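Locating Your Business in Urnley: Frequently Asked Questions

We get a lot of the same questions from companies thinking about a move or a second site, and we love getting them, so please don't feel shy about calling even if yours is answered below. This page is kept by the Urnley Business Location Office and we try to freshen it up whenever something changes.

Who is the Location Office for, and does it cost anything?

It's for any company, large or small, that is thinking about opening, moving or growing in the Urnley area. We've helped a two-person bookkeeping firm find a room over a bakery, and we've helped manufacturers find enough ground for a truck yard, and both of those were good days for us. There is no charge. We are paid for by the city and the county together, and we don't take a commission from landlords or brokers, so if we tell you a building is a poor fit you can take that at face value.

How much industrial space is open right now?

The biggest piece is the Genuven Business Park on the east side of town, which covers 266 acres in all. Of those, 93 acres are graded, served by water and sewer, and ready for a building permit application. The rest is zoned for industry but would need a road extension first. We are happy to talk about that with you, but please allow plenty of time for it! Smaller existing buildings come and go, and the list on our front desk is usually fresher than the one online.

Can I buy land, or is it lease only?

Either one. Lots at Genuven are sold outright or leased on long terms, and a few tenants have started with a lease that gives them an option to buy later on. Downtown buildings are nearly all privately owned, so there you would be dealing with the owner, though we'll gladly make the introduction and come along on the walk-through if you'd like company.

What kinds of companies are here already?

A nice mix, and we're proud of it. Briron makes valves and fittings and has been adding to its plant bit by bit for years. Tóth is a family food company that roasts and packs peppers, and when the wind is right in late summer the whole east side smells wonderful. Around them you'll find machine shops, a couple of printing firms, freight companies, a seed cleaner, and a growing number of small software and design offices in the old storefronts near the courthouse. No single employer carries the town, and we work hard to keep it that way.

Will I be able to find workers?

We think so, but we would rather have a real conversation about it than hand you a brochure number. It depends on the trade. Machine operators, drivers and warehouse staff are fairly steady. Experienced electricians and maintenance techs are harder to find here, just as they are in most places, and companies that train their own people tend to do better. The community college runs evening classes in welding, industrial maintenance and bookkeeping, and it can set up a custom course if you have enough people to fill it. Tell us what jobs you need to fill and on which shifts, and we'll pull together wages and commuting patterns for you.

What incentives can I apply for?

There are two local ones. The first is a property tax phase-in, where the tax on your new building steps up over several years. The second is a training grant, which pays back part of the wages of new hires while they learn the job. For both, you need to apply before you break ground or hire. I can't say this loudly enough, as we have had some very nice people come in a month too late, and there was nothing we could do for them. State programs are separate and have their own forms, but we'll sit down with you and go through those too.

How long does a building permit take?

A complete application for a lot at Genuven is reviewed within 62 days. The word "complete" is doing a lot of work in that sentence. Most delays come from a missing drainage plan or a site drawing that doesn't match the survey, so we offer a free meeting with the building, fire and water departments all at one table before you file. Bring your architect, bring your rough sketches, bring your odd questions. The coffee is decent.

How do freight and travel work from Urnley?

The interstate is a short drive from the park gate and trucks can reach it without coming through downtown. There's a rail spur along the north edge of Genuven, and two lots have room for a siding. For passenger flights you would use the regional airport, 160 miles away, or the little field just outside town if you charter. If your people fly every week, you should weigh that carefully, and we'd rather you heard it from us first.
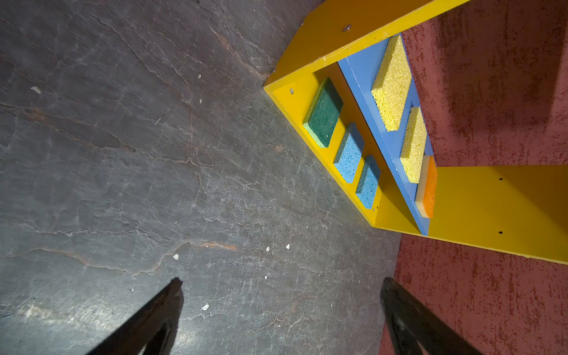 URNLEY, June

Are there dates coming up that I should know about?

Yes, a few! Applications for the next round of training grants are open now and stay open through the end of the month. The summer open house at Genuven falls on a Saturday, starting at 10 a.m., with a bus tour of the open lots and lunch afterward supplied by several of our local companies. Families are welcome, and you don't have to be in the market for land to come along. Call ahead if you need a seat on the bus, as it fills up.

Will you keep my inquiry private?

As far as the law lets us, yes. Early conversations stay within our office, and we can use a project name in place of your company name when we ask utilities or landowners for information. Once you apply for a public incentive, the application becomes a public record, and we'll remind you of that before you sign anything.

My company is already in Urnley. Can you still help?

Please let us! More than half of our week goes to companies that are already here. We can help with expansions, parking trouble, a confusing letter from the utility, or finding a buyer for a building you've outgrown.

How do I get started?

Call or stop by the office on the ground floor of City Hall, weekdays from 8:30 a.m. to 5 p.m. It helps to know your rough building size, your power and water needs and when you'd like to open, but if you don't have those yet, come anyway and we'll work them out together.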